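Report on the Open Day Visit to Stornik
Course project, Group 5
Periklis Lambrakis
August 23, 2020

Our group picked Stornik for the site visit because their Vosthorpe lab works on robot arms that handle household things. We had first asked in February and were given a place on the open day. There were about 70 visitors, split into groups of 6. Our guide was Saqib Swati, who works on the grasping software.

He started with the table setup. The objects are play kitchen items and toy food, along with a small toaster oven. They are put down in a different layout for each run, so the arm cannot simply repeat a path it has stored. The team wants 500 runs on this table before they change the object set.

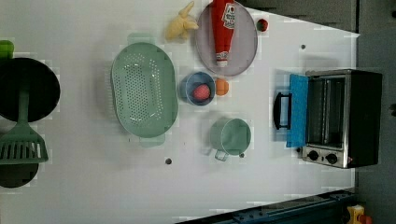 We asked how the software decides where to grip. Swati said it scores a number of possible grips for the object it has been told to pick up and tries the one with the best score. Thin rims are hard to score well, and so are round things that can roll away when a finger touches them. The group before ours had asked about speed, and he told us the arm is kept slow on open days.

The control program is called Pira. An older one, Arruda, is still used for checking the arm after repairs. We were shown the Pira screen for a few minutes but could not take a copy of the log, so this report has no timing data.

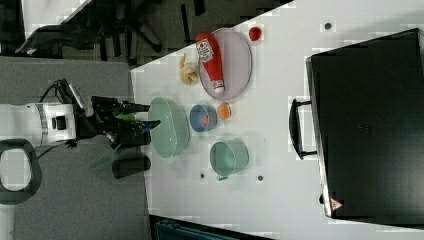
The gripper has two fingers. Swati said the lab tried a design with more fingers and went back to two, as it was easier to fix and the results were close. He also said a lot of the work is resetting the table by hand between runs, and that this takes longer than we would expect.

For our own project we will use one object at a time and a fixed starting position. We have also added a column to our test sheet for the reason a grip failed. The updated sheet is in Appendix B.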